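3.2 Shelving task, home build

The Nistari arm is a two-finger build, put together in a shared workshop in Verncombe over 12 weeks. Before it gets near a cabinet we recorded the job done by hand, head height view. Paper goods only - magazines and folders, the stuff that bends. Glass door kept open.

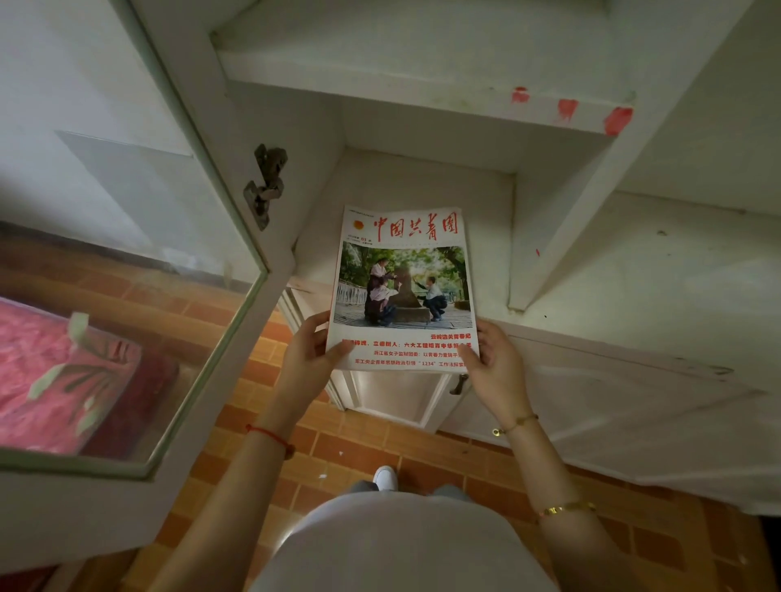
Figure 3. Magazine held by both lower corners in front of the open cabinet.

Grip points taken from the hands. Two-handed hold is a problem for us, one arm only, so Amnuay Intarasuk added a passive lip under the gripper (printed, 30 mm). Helps with stiff covers. Soft ones still sag and teh lip catches on the shelf edge. Folders go in upright against the back wall, one hand on each side, and the planner copies that end pose.
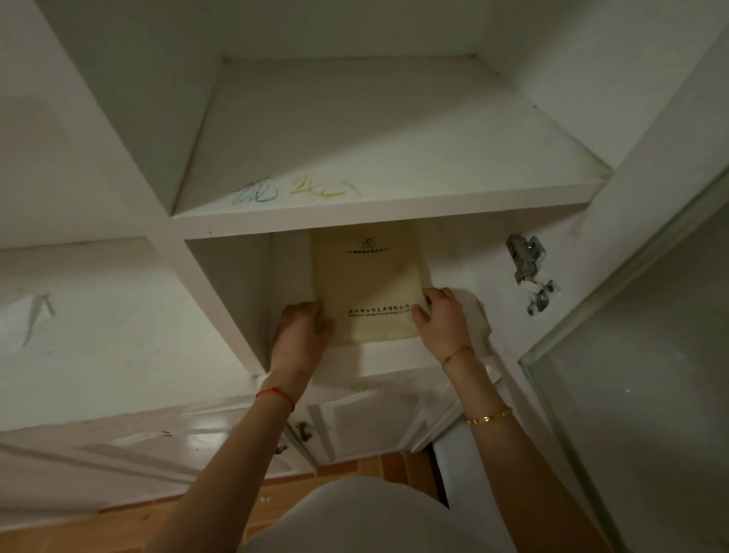
3.3 Planner settings

Mao planner, defaults except approach speed. Set to 2 cm/s inside the compartment. Door pane is clear glass and the depth sensor misses it - so we hard coded a keep-out box.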